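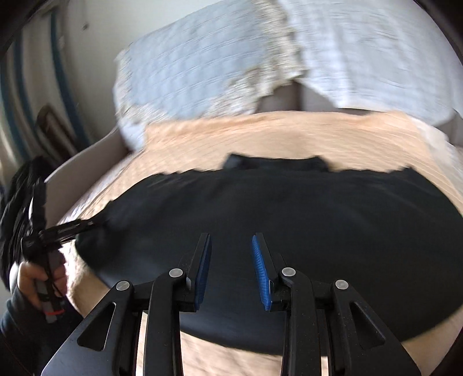
4 min read · 21st October

Zirik hand-held gripper: setting up, everyday care and spares

The Zirik is our two-jaw hand-held gripper, sold singly or as a left and right pair, and most of the people who write to us have bought it for work with soft things: shirts, towels, bedding, the ordinary contents of a home. It is a sturdy tool and asks for very little, but it does like to be looked over before a long session, and we thought it would be kinder to put everything we know on one page than to leave you hunting through the leaflet in the box.

Setting up

Take both grippers out of their trays and work the jaws gently a dozen times before you mount anything on them. They should open and close evenly, with the two fingertips arriving in the middle together. If one side lags behind, look at the round silver pivots first. A pivot done up too hard makes the whole linkage feel gritty, and a quarter turn back is usually all it wants. Please don't be tempted to oil it — oil finds its way on to the pads and then on to somebody's good blouse.

When the jaws feel right, fit the camera and close the grip on a scrap of cloth while you watch the picture. You want both fingertips in view at full opening, and still in view when they meet. For garment work we suggest practising on a sofa or a bed, with the item laid out flat, one gripper in each hand. Dark fabric on a pale cover is a good place to begin, as the edges are easy to find.

Looking after the pads

The blue pads do all the real work, and they are the part that wears. Knitwear and fleece leave fluff along the facing surfaces, and a pad full of fluff will let go of a thin hem just when you have it where you want it. A soft dry toothbrush is enough most days. If the pads still feel slick, wipe them with a barely damp cloth and let them dry with the jaws open. We used to recommend doing this at the end of the day, but the workshop at Villero does it at every change of operator and their pads last a good deal longer than ours did, so we have taken up their habit.
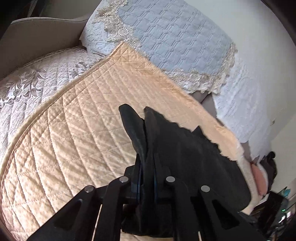

Black fabric held in the closed jaws of the Zirik.

Closing on a fold is also the best quick test we know. Pinch up a bit of fabric, lift it a hand's width and give it a small shake. If it slides, brush the pads and try again; if it slides a second time, change them. Always change both pads together, even when one looks perfectly respectable.

Changing a pair of pads

Open the jaws fully, peel the old pads from the backing plates and clean off any glue that stays behind. Press the new ones on from the bottom upwards and keep the jaws closed on a folded cloth overnight.

Spares and servicing

Pad set, Hundato grade, blue: order no. 143
Pivot set, silver: order no. 165
Full service kit: order no. 9

We recommend the full kit every 2000 hours of use. Repairs are done at our Liepiņa bench, and grippers that reach us before the end of November will go back to you before the winter closure. Do pop a note in the parcel telling us what you have been picking up with it — it helps us enormously.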